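Storing dried beans and rice in zip bags inside a bin - do the bags need to be airtight?

Posted in Kitchen and Pantry
Viewed 718 times

correia_pantry

I buy rice, pinto beans and rolled oats in bulk and repack them into large plastic zip bags, which then go into a lidded bin in a utility room. The room is unheated and sits at 50 to 60 degrees F most of the year. In December I opened one of the rice bags and found it had gone slack at the top, with a faint stale smell. No insects, no visible mold. The zipper looked closed.

Two things I would like to know. First, does a standard zip closure hold well enough for storage of six months or more, or is it leaking slowly by design? Second, is there a way to test a bag before filling it? I have 110 bags left from a case and would prefer to use them if they are sound.

The rice is white, long grain. The oats are the regular kind, not instant. I do not own a vacuum sealer and do not want one.

oment718
Accepted by the poster

A zip closure is a mechanical seal. Two ribs press into two grooves, and the contact line is only as good as its worst point. A single grain of rice or a bit of flour dust in the track leaves a channel. Even with a clean track, most household bags pass some air at the corners where the zipper is crushed flat into the side seam.

Separate from that, the film itself is permeable. Thin polyethylene is a fair barrier to water vapor and a poor one to oxygen. Odors also pass through it, in both directions. If the bin holds anything scented (soap, spices, pet food), the rice will pick it up in a few months no matter how well the zipper is closed. I would check that before blaming the seal.

To test a bag:

Open it fully and pull the sides apart. Look along the bottom and side seams for pinholes or thin spots, with a window or lamp behind the film.

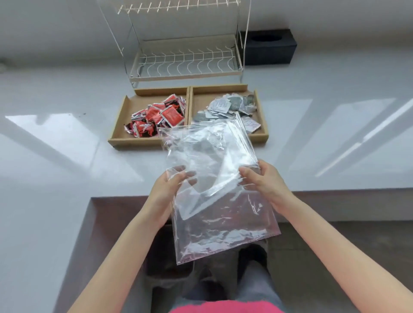 Large zip-top bag, empty, held up in both hands, mouth upward.

Trap air in it, close the zipper, and press under water in a sink. Hold for 30 seconds. A steady line of bubbles from one spot is a defect. One or two bubbles at the corners right after you submerge it are normal.

Dry the bag completely before using it. Turn it inside out and leave it overnight.

If the bag passes, it is fine for white rice and beans. For oats I would go to a glass jar or a bucket with a gasket lid. Oats contain more fat than white rice and go rancid sooner when oxygen gets in.

On filling: stop two inches below the track, wipe the track with a dry cloth, close from one side to the other, then run a fingernail back along it. Store the bags upright. Stacked bags put pressure on the zippers underneath.

preltside_99

I just double bag everything and have never had a problem. Put a bay leaf in for bugs.

Fullisora233

The bay leaf does very little. Freezing the dry goods for four days at 0 F before storage kills eggs and larvae. Let the package return to room temperature before opening it, otherwise moisture condenses on the grain.

Double bagging helps some with odor and with punctures from the beans, but it does not change the result much if both zippers leak at the corners. Heavier freezer-weight film is a better use of the money.

One point on the slack bag. Air in a closed bag takes up less room as it cools. If you filled it in a warm kitchen and moved it to a 50 degree room, it would pull in a little with no leak at all. The stale smell is a separate matter and I would look at what else is in the bin.

correia_pantry

There is a box of dryer sheets on the shelf above the bin. I will move it and test a few bags in the sink. The oats are going into jars.

oment718

Dryer sheets would do it. Wash the bin as well, with baking soda and warm water, and leave the lid off for a day or two. The plastic holds the scent longer than you would expect.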